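2024-10-20

So I finally replaced my ski gloves. The old pair had been with me for 11 seasons, and the left thumb was mostly duct tape by the end (silver on black, very classy). I kept telling myself I'd get one more winter out of them, then I put my hand in last week and my finger came straight out through the seam. Okay then!

I went back and forth between gloves and mittens for way too long. Mittens are warmer, everybody says so, and I've borrowed a pair before and loved them right up until I had to work a zipper. I fiddle with things on the lift all day long: buckles, snacks, my phone, the vent on my jacket. So gloves it was, but the kind with a long cuff that goes over the jacket sleeve, because I fall a lot and snow up the wrist ruins my whole morning.

The two I narrowed it down to were the Tadix with the leather palm and a cheaper all-fabric pair from Prarero. The shop in Vurnside had both, so I drove over and stood there flexing my hands like a weirdo for most of my lunch break. The Prarero ones were softer right off the rack and had a nice big pull loop. The Tadix felt stiff, a bit like wearing somebody else's baseball mitt, but the fingers were the right length for me and that almost never happens. I have short fingers and wide palms, and most mediums leave me with little floppy tips that I catch in everything.

I bought the Tadix. I'm still a little cranky about the price, but I skied on the old ones for so long that I figure I'm owed.

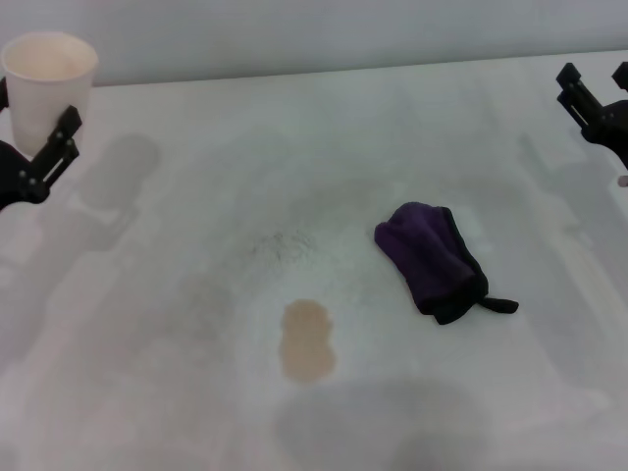
*Paper cup, white table.*

Then came breaking them in. I've been wearing them around the house, doing dishes-adjacent chores (not the dishes), carrying firewood, scraping the windshield on the one frosty morning we've had so far. They're already bending better at the knuckles. I also rubbed some wax into the palms, let it soak in overnight and wiped off the extra. It darkened the leather quite a bit, so if you like that pale tan color, try a tiny spot first. I kind of like it darker.

One gripe: the liners pull inside out when my hands are sweaty, and getting them back down into the fingers is a pain. I've been using the handle of a wooden spoon. My old Karagiannis pair had liners that were sewn in at the tips and I never once thought about it in all those years, which I guess is how you know it was done right. They don't seem to make that model anymore, or I'd have bought two.

I did get wrist leashes too, the stretchy kind. I've watched a glove sail off a chairlift exactly once and it was mine, and I skied down with a hat on my hand.

Next up is socks. I have a drawer full and I hate every pair except one, and it has a hole in the heel.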